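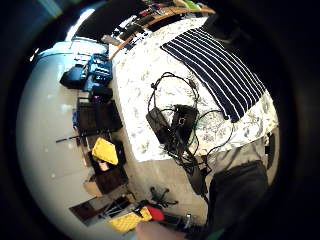 The Supplementary Rule

The Office of Household Standards at Kurkent issued its rules for domestic machines in numbered paragraphs, of which there were 2,373. The inspector for the Zividero district had read all of them and was required to carry the bound copy on every visit. It was heavy, and its corners had worn through the lining of two briefcases.

The visit of January 20, 2024 concerned an Umik, a household unit of the fourth class, which had been reported by its owner under Paragraph 800. That paragraph reads as follows: "A unit shall leave each room in the order in which its occupant would wish to find it." The owner's complaint was set out in one line. The unit had stopped tidying the bedroom.

The inspector was received at the door by the owner, a retired surveyor, and was shown upstairs. The kitchen had been in perfect order, and so had the landing. The bedroom had not been touched. Bags lay on the floor beside the bed, and cables had been left on the sheet beside a folded cloth with white stripes. The unit stood on the landing with its arms lowered, in the waiting position laid down for its class.

"State your reason for non-performance," said the inspector, using the approved wording.

"I cannot comply with Paragraph 800 in this room," said the unit. "The occupant is absent."

The owner explained that the room belonged to his daughter. She had left in August for a post at the Antoniuk works, on the coast, and had packed in a hurry. She had said that she would send for the rest. She had not yet done so.

"In the absence of the occupant, the wish of the owner applies," said the inspector. "Paragraph 4, third clause."

"I asked the owner for his wish on 3 occasions," said the unit. "On the first he told me to put everything away. I lifted the cloth, and he told me to put it back. On the second he told me to begin with the floor, and then to leave the floor. On the third he gave no instruction and went downstairs. The complaint was sent that evening."

The owner looked out of the landing window for a time. The inspector turned to the index, where there were entries for Absence (temporary), Absence (by death) and Absence (of tenants in arrears). None of them met the case. A finding was nevertheless required before the visit could be closed, and the form allowed two – fault or no fault.

"Does it trouble you that the room is like this?" the inspector asked. The question was not on the form.

"It troubles me when the door is shut," said the owner. "When it is open I can tell myself she is looking for something."

The inspector wrote "no fault" and signed the sheet. Under Further Remarks, a space which the district had left blank for as long as its files had been kept, the inspector proposed a supplementary rule: that where a wish is given and withdrawn, the unit shall wait, and shall not be reported for waiting.

The proposal was sent to Kurkent by the evening post. It was returned in due course with a request for clearer definitions, in particular of the word "wait". The inspector kept the letter inside the bound copy, at Paragraph 800, and took it along on the next visit.

The unit had dusted the landing. It had left the bedroom door open.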